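Workshop notebook, Kerari draft
Jan 2, 2026

Chapter one finally works! Writing this down while it's fresh, and so that the rest of you can see what got moved before you open the shared copy and think I've lost half the book.

Where we were: Kerari opened with the lawyer driving into Trania in the rain, thinking. She thought about her divorce, her old firm, the bridge, the price of gas. 1069 words before anybody spoke. I loved every bit of it and three of you marked the same paragraph in the margin with "still driving?" Fair.

What I tried this morning was starting with the clerk at the courthouse window telling her the file she asked for has been signed out. Signed out by whom? By her, according to the log, in April. Then the drive comes in later, in pieces, two lines at a time, when she's sitting in the parking lot trying to remember whether she was anywhere near Trania in April. New opening is 787 words and there's a question in it by line four. I read it out loud twice and got goosebumps at my own clerk, so either it's good or I need lunch.

Why I think it works (tell me if you disagree, I'm too close to it). The old version asked the reader to like her first and worry about her second. In the new one you worry right away and the liking sneaks in through how she handles the clerk. She's polite, she's annoyed, she asks for the pen back. I didn't have to say she's stubborn anywhere. I did have a sentence that said she was stubborn and I cut it with real joy.

Went back to the stack of legal thrillers from our reading list to see how other people do it. Took the first 10 pages of each one and marked only two things: where the first question gets planted, and where the lawyer first does something a lawyer would do. In the ones I tore through, the job shows up early, and it's small. A form, a phone call, a bad chair in a waiting room. In the ones I gave up on, the job shows up as a speech about the law. I have a speech about the law in chapter three. I know. It's next.

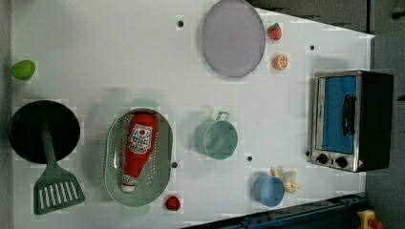
Same exercise on the middle of the books was harder. Middles don't have a first anything. What I ended up doing was putting every scene of ours on an index card, one line each, and laying them out in order. We have 100 cards. I expected the sag to be in the deposition chapters, because that's where I always feel it when I'm writing, but the cards say the deposition is fine. It's tense, people want things, somebody lies. The sag is right after, when she goes home and calls her sister and goes over what we just watched. Five cards in a row where the thing happening is "she tells someone." Five!

Fix I'm trying: she calls the sister once, and the sister has news of her own and won't let her get a word in. So we get the kitchen and the warmth (I want to keep the warmth, those pages are some of the nicest in the book) and the reader is sitting there bursting with the thing she hasn't said yet. Wrote it quickly, it's rough, the dialogue tags are a mess, but please look at the shape and ignore the tags.

Now the Pasichnyk problem. Quick recap for whoever missed last session: Pasichnyk is the firm on the other side, and right now everybody who works there is a shark. Every one of them smiles thinly. I searched the file for "thin smile" and I'm not going to write down the result here. One of the comments suggested giving the firm a person who's good at the job and decent, and who will still win if our lawyer slips. I've been resisting this because it makes the plot harder. It does make the plot harder! It also makes the hearing scene about ten times more fun to write. I did a test page with a junior associate who corrects a date in our lawyer's favor, in open court, in front of her own boss. Page is in the folder as a loose scene. It may belong before the file goes missing or after, I can't tell yet. After, probably. If it's before, we trust her too soon.

Judge: still no idea. He's a voice and a robe. The comment that said "what does he do at noon" has been stuck in my head all day. Maybe he eats in the hallway with everyone else. Maybe that's how she notices he has read the missing file.

Oh wait. That could be it. If he's read it, then somebody brought it to him, and the log in April is wrong in a different way than we think. Leaving this here as it came to me. Need to check it against the ending, where the file turns up in the Testetti warehouse with the seal unbroken. If the seal's unbroken he can't have read it. Unless it's a copy. Is there a copy anywhere in the book right now? I don't think there is. There should be, and it should be mentioned on page two by our friend the clerk, in a boring voice, while the reader's looking at the signature.

So, changes in the shared draft as of tonight:

Chapter one replaced. Old one is saved as "driving" if anybody misses it.
Sister calls down to one. Three and four merged, the seam shows.
Associate scene not placed.
Clerk's line about the copy added, two versions, pick one.
Speech about the law in chapter three untouched, hands off, I want to be the one to do it.

Things I'd love from you: read the new opening cold, before you read my notes on it (too late for anybody who has got this far, sorry), and put a mark at the first place your attention drifts. Just a mark, no explanation needed. And if any of you know how a county records office really handles a signed-out file, who signs, what the slip looks like, whether it's a slip at all, please write it on the back of the clerk's card. I made all of it up.

Next session I want to do chapter endings. I looked at ours and most of them close with her turning off a lamp.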